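Restgate hall's lost property table is out again

2019-02-10

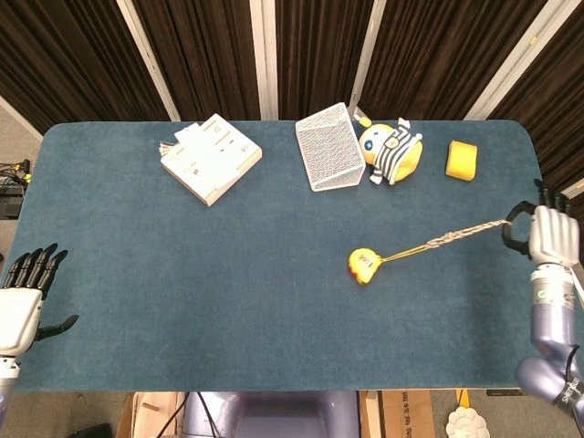 If you have been missing something since the summer fair, do pop into the Restgate hall before the end of the month, as Agnes Sutherland has once again gone through the cupboards and put out what she found. There's a yellow plush toy in black and white stripes, a little duck keychain on a braided cord, a wire-mesh basket and even a sponge – somebody may be fond of it!

Anything left over goes to the May jumble sale, which raised $386 last time for new curtain hooks and a kettle. Ring Agnes or Bereket Gidey if you can't get in during opening hours, and they'll happily put your treasure aside.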